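Chamado 476: Máquina de lavar louça Drukaser termina o programa com água no fundo da cuba

Estado: resolvido
Categoria: Eletrodomésticos / Escoamento
Equipamento: Drukaser, modelo de encastrar, painel Uvura
Prioridade: normal

Descrição inicial

No final do programa Eco fica água parada no fundo da cuba, acima do nível do filtro. O painel apresenta o código 4 e o sinal sonoro repete-se até a porta ser aberta. O programa rápido termina sem código, mas com a mesma água no fundo. A máquina foi instalada em fevereiro, com ligação ao sifão do lava-louça, e funcionou sem falhas até à semana passada. Na terça-feira não, só na sexta-feira, apareceu o código pela primeira vez.

Não houve alteração de detergente. O sal e o abrilhantador estão acima do mínimo. A torneira de corte está totalmente aberta.

Resposta do suporte, primeiro nível

O código 4, nas máquinas com painel Uvura, corresponde a tempo de escoamento excedido. A placa aciona a bomba, espera que o pressóstato indique cuba vazia e, se o sinal não chegar dentro do limite, interrompe o ciclo. O código não distingue entre bomba parada, mangueira obstruída e pressóstato com leitura errada. Pedimos a verificação seguinte, pela ordem indicada.

1. Desligar a máquina no quadro e fechar a torneira.
2. Retirar a água da cuba com um copo e uma esponja.
3. Rodar o filtro cilíndrico para a esquerda, extraí-lo e lavá-lo sob água corrente.
4. Levantar a tampa da bomba e confirmar que a turbina roda com o dedo. Alguma resistência magnética é normal.
5. Montar tudo, deitar água limpa na cuba e correr o programa de escoamento.

Registo do cliente, primeira tentativa

Filtro com resíduos de amido, lavado. Turbina livre, sem vidros nem caroços. Tampa da bomba encaixada até ao estalido. No programa de escoamento a bomba arranca e ouve-se a trabalhar, mas o nível desce muito devagar. O código 4 volta a aparecer.

Enquanto a máquina está parada, a louça é lavada à mão e há utensílios no suporte, sobre a mesa.

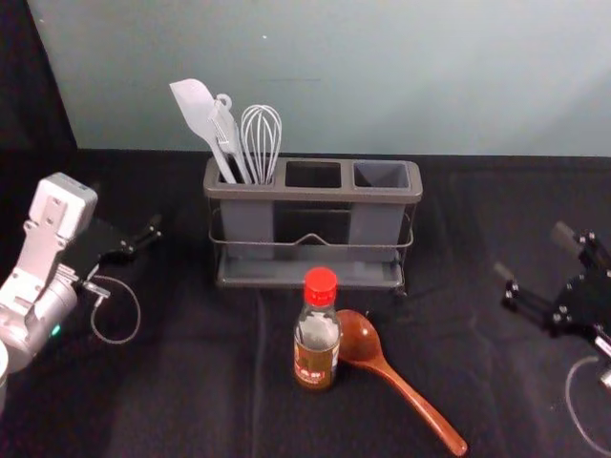
Foi também medida a tensão na tomada, sem anomalia. Restam por verificar a mangueira de descarga e a ligação ao sifão. A mangueira passa por trás do móvel e não é acessível sem puxar a máquina para a frente.

Resposta do suporte, segundo nível

Uma bomba que arranca, soa normal e escoa devagar aponta para restrição a jusante. Os dois pontos mais frequentes são a válvula de retenção à saída da bomba e o bocal do sifão. Nas instalações com sifão Bunting, o bocal lateral vem fechado de fábrica por uma membrana de plástico que tem de ser cortada na montagem. Quando o corte é parcial, a aba que fica presa deixa passar água durante algum tempo e depois acumula gordura.

Teste de separação:

- Soltar a mangueira do bocal do sifão e colocar a ponta num balde, à mesma altura.
- Correr o programa de escoamento.
- Se o caudal for forte e contínuo, a máquina está boa e a restrição é no sifão.
- Se o caudal for fraco, desmontar a válvula de retenção e verificar a mangueira em todo o comprimento.

Não baixar o balde até ao chão durante o teste. Com a ponta abaixo do nível da cuba, a água sai por efeito de sifão e o resultado não é válido.

Registo do cliente, segunda tentativa

Mangueira solta do sifão e colocada no balde sobre um banco, à altura do bocal. Caudal forte. A cuba esvaziou em 42 segundos e o programa terminou sem código. Repetido uma vez, com o mesmo resultado.

Bocal do sifão desmontado. Membrana cortada só em parte, com a aba dobrada para dentro e gordura endurecida por trás. Abertura livre muito reduzida.

Correção aplicada

Membrana cortada rente à parede do bocal com x-ato e arestas limpas com lima redonda. Sifão desmontado e lavado. O-ring substituído por um novo da Jevitz, medida igual. Abraçadeira reapertada. Aproveitou-se para corrigir a altura da mangueira, que fazia uma curva baixa por trás do móvel; ficou presa junto ao tampo antes de descer para o bocal.

Verificação

Programa de escoamento: sem código, cuba vazia.
Programa rápido com carga: sem código.
Programa Eco com carga completa: sem código, apenas a humidade normal no fundo do filtro.
Ligação ao sifão: papel seco passado em volta da porca depois de cada ciclo, sem fuga.

Nota do suporte

O contador interno da máquina indica menos de 200 ciclos, pelo que não se justifica a substituição preventiva da bomba. O código 4 fica em memória e pode ser apagado mantendo premidas as teclas Início e Meia Carga com a porta aberta, até o visor se apagar. Se o código regressar com o sifão limpo, reabrir este chamado e indicar o tempo de escoamento medido no balde.

Chamado encerrado a pedido do cliente.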